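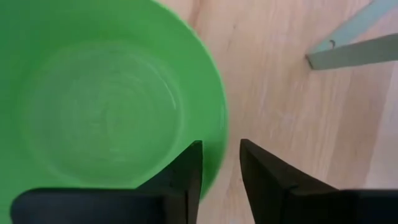 Bread again, and why I gave up on the fancy flour

Ok so quick one before work. Been meaning to write this up since October and it keeps sliding down the list.

Short version: I went back to the cheap flour. Long version follows, sorry, typing fast.

Last winter I got very into the stuff from Gritham. Small mill, brown paper sack, lovely smell when you open it. It cost a silly amount and I bought it anyway because the first loaf was so good. The second one was good too. Then a run of flat ones, and I blamed the starter, blamed the oven, blamed the weather. Fed the starter twice a day for a week. No change. Flat, flat, gummy in the middle, flat.

Meanwhile the store flour in the back of the cupboard, the one I keep for pancakes. Made a loaf with it out of spite. Best rise in months.

I don't think the Gritham flour is bad. It drinks a lot more water than I was giving it and it goes over the hill fast, so if you leave it on the counter overnight in a warm kitchen you wake up to soup. Which is what I was doing. Every single time. You'd think I'd have figured that out by loaf four.

What I do now

Dough mixed after dinner, no machine. 300 grams water, flour until it feels right (I know, I know, but my scale battery died and I've kind of stopped missing it). Salt. A big spoon of starter. Stir, walk away, come back, fold it 3 times with a rest in between each. Then fridge. All night, sometimes all the next day if work goes long. Cold dough is so much easier to shape, I don't know why I fought it.

Big bowl. Bigger than you think. I used a cereal-ish sized one for ages and scraped dough off the fridge shelf more than once. Plate on top instead of plastic wrap, works fine.

Oven as hot as it goes. Pot with a lid. Lid off when it smells like bread, then wait until it's darker than you want. Then a bit more. Pale bread is sad bread.

Cooling. Still bad at this. I cut it hot, I eat the end standing up, I regret the texture of the middle the next morning. Not going to change.

The starter thing

Someone in the comments asked how much to throw away each time. I don't throw any away anymore? I keep a little in a jar in the fridge, like a couple spoons, feed it the night before, use nearly all of it, feed whatever is stuck to the glass. Thats it. It has survived two vacations and a power cut. It gets a gray liquid on top and smells like nail polish and then it's fine after a feed.

I did buy one of those warming boxes, the Rarodus, back when I was convinced temperature was my whole problem. Used it 3 times. It takes up half the counter. If anyone local wants it let me know, it's yours.

Other bread things, fast

The Turkish bakery near the station, Işık, has started doing simit in the mornings and they are gone by eight. I've made it twice in time. Sesame all over the car. Going again tomorow if I can get up.

Tried rye. Brick. Will try again.

Tried putting olives in. Great, except I forgot how salty they are and didn't cut the salt back. Ate it with a lot of butter and a lot of water.

Grusura still has the cheapest sesame seeds, big bag, keep them in the freezer or they go bitter. Lost a whole bag that way last summer, tasted like pencil.

No recipe card this time, I never measured anything and I'd be making up numbers. If you want proper amounts the old post with the 100 gram starter version is still up, and it does work, it's just fussier than how I do it now.

Ok, late. There's dough in the fridge and I have to remember to take it out when I get home. Will report back on the rye.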